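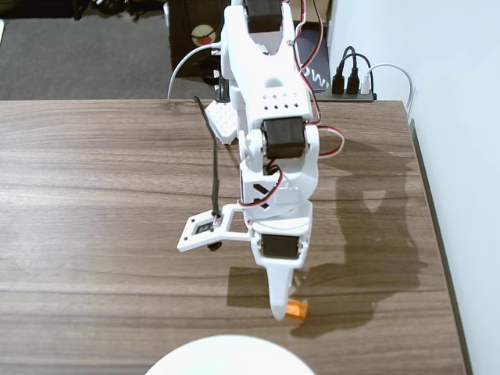
How long should I leave hardwax oil before putting the table back in use?

Leave it overnight for light use, and a good week before you put anything wet or hot on it. The tin will give you a shorter time. I'd go by mine.

whorrocks wrote:
That's for two thin coats. If you put it on thick like I did my first time, it can stay tacky for ages and you'll end up wiping it all back with a rag and starting over.

surkden_shed wrote:
What are people sanding to beforehand? I've got an old dining table, veneer top I think, stripped back last weekend. I stopped at 100 grit and it looks alright but feels a bit furry.

whorrocks wrote:
100 is too coarse to finish on. Go to 120, then 150, and stop. If you go much finer the oil has nothing to grab and the colour comes out pale. Careful if it really is veneer, you can go through it at the edges before you notice.

Hayley F wrote:
Disagree on stopping at 150. I take table tops to 180 and have never had a problem with the colour. Feels much nicer under your forearms too. Hand sand the last one, with the grain.

whorrocks wrote:
On oak maybe. Try it on something dense and see how you go.

Hayley F wrote:
I have. Spotted gum, two years ago, still fine.

nurken wrote:
Does anyone water-pop first? I wipe the top with a damp cloth, let it dry and knock the fuzz off. The first coat goes on a lot smoother.

surkden_shed wrote:
Wouldn't that lift the veneer?

nurken wrote:
Damp, mate, wring it right out. If the glue is already letting go then you want to find out before you finish it.

Lorraine Haslam wrote:
I would not put water anywhere near an old veneer top. Depending on the age it could be hide glue, and that softens. I've had a corner bubble up doing exactly what nurken says, and it took me a whole afternoon with an iron and a syringe of glue to get it flat again. Dry sand only.

nurken wrote:
Fair enough. All mine have been solid timber.

Ots wrote:
Is oil even the right choice for a dining table? We've got kids and I did ours in water-based poly. Three coats, wipe it down, forget about it.

whorrocks wrote:
Poly is tougher until it scratches. Then you're sanding the whole top. With oil you rub back the one spot and put a bit more on.

Ots wrote:
In theory. How often do you do it though?

whorrocks wrote:
Every March, give or take. Takes me an hour.

Ots wrote:
I'll stick with the poly.

surkden_shed wrote:
OK, I've had a closer look and it is definitely veneer, you can see the join along the underside of the edge. Going with 120 then 150 by hand, no water, two thin coats. How do you get rid of the rags?

Lorraine Haslam wrote:
Lay them out flat outside on concrete until they're stiff, or soak them in a bucket of water. Never scrunch them up in the bin, they can catch fire on their own.

Hayley F wrote:
Second that. And buff the coat off after 15 minutes or whatever your tin says, even if it looks like there's nothing left to wipe.

surkden_shed wrote:
Thanks all. First coat goes on tonight if it's not too humid.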